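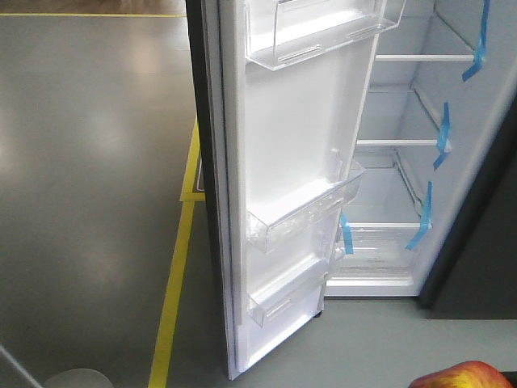 Aus Clasholm kam der Einwand, die Türdichtung werde überschätzt, entscheidend sei allein der Sollwert. Dazu kurz Folie 4.

Start Vorträge Archiv Kontakt

Folie 4: Messreihe Flurnach, Juli. Lagertemperatur 5 °C, Umgebung konstant. Feuchteeintrag pro Türöffnung getrennt ausweisen. Achsenbeschriftung erklären, dann Pause.

Folie 5: Blattgemüse, Einwaage 300 g. Masseverlust nach 10 Tagen, offen gegen abgedeckt. Wurzelgemüse nur mündlich erwähnen.

Folie 6: Datensatz Nendport weicht ab, anderer Fühlertyp. Rückfragen auf den Schluss verschieben.

10 Mal geteilt 4 Kommentare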